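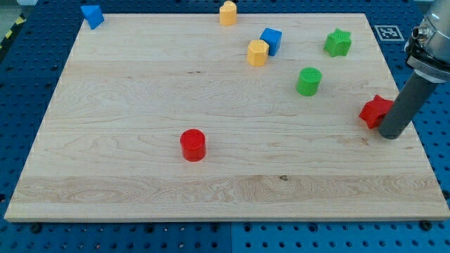

Settimio Serra wrote in after the last edition to say that a set-up section for a board and eight blocks was seven pages too long, and that anyone could manage it by tipping the box out. He may be right about the tipping. We've kept the section but shortened it, and dropped the claim that careful set-up makes the game more educational, which we never had any evidence for.

## 7. Setting up the board

### 7.1 Before you start

You need the maple board, the eight colored blocks, and a table bigger than the board on every side. A pegboard top works, with one reservation covered in the cautions.

1. Wipe the table. Grit under a wooden board will scratch one or the other.
2. Lay the board flat, with the wide band of swirling grain nearest you. There's a small dark knot in the band. It isn't a defect and we don't replace boards for it.
3. Press down on each corner in turn. If the board rocks, look underneath for a stray block or a raised bolt before you blame the board.
4. Leave a clear strip of table all the way around.

**Note:** The Kairys leaflet suggests letting the board "settle" overnight before first use. Zawadi Waweru tried it both ways and found no difference. Skip it if you like.

### 7.2 Putting out the blocks

The colors are blue, yellow, green, and red, with two blocks of each. The two blocks in a pair have different shapes, so check color first and shape second.

1. Set the blocks on the table in four pairs and check that every color is there.
2. Move them onto the board one at a time, in any order.
3. Spread them out unevenly. Straight rows make the sorting too easy, and players over the age of three get bored with it fast.
4. Stand some upright and lay others on their sides.
5. Walk to the other side of the table and look again before play begins. 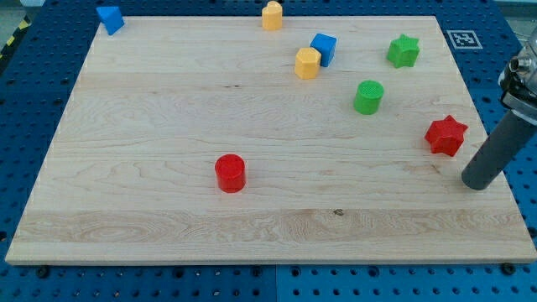 Spacing causes more arguments than any other part of the set-up, and most of the advice on it is overdone. You don't need a ruler. You do need to decide whether touching or overlapping positions are allowed, and whether a block may hang over the edge. A blue triangular prism sitting partly past the back corner, as here, is legal under the standard rules but is the first block to get knocked off by a sleeve. The yellow hexagonal prism and the blue cube are a different sort of trouble: seen from the near side, one covers part of the other, and a player in a hurry may reach for the wrong one. Leave them if you want a harder round. For beginners, slide them apart.

**Note:** Some groups use the Terkach spacing card. It does what it says, slowly. We can't see that it beats looking.

### 7.3 Playing a sorting round

1. Agree on the target: by color, or by shape.
2. Set a timer for 10 minutes. Most rounds finish well before it rings.
3. Players take turns moving one block per turn.
4. Dropped blocks go back on the board wherever the other player chooses.

Senyo Asante's group scores rounds out of 100. We've read the scoring sheet twice and still prefer to just play again.

### 7.4 Cautions

- Don't use the board as a tray. Blocks that hang over the edge will fall the moment it tilts.
- Blue blocks are easy to miss against a blue tabletop. Check the table as well as the floor before you decide one is lost.
- Don't soak the board. Use a damp cloth and dry it right away.
- Keep oils and polishes off the playing surface. "Food safe" on the bottle tells you nothing about how slippery the wood will be afterward.

If a block does go missing, see section 10 for replacements. They're sold in pairs only, a policy we've complained about and will go on complaining about.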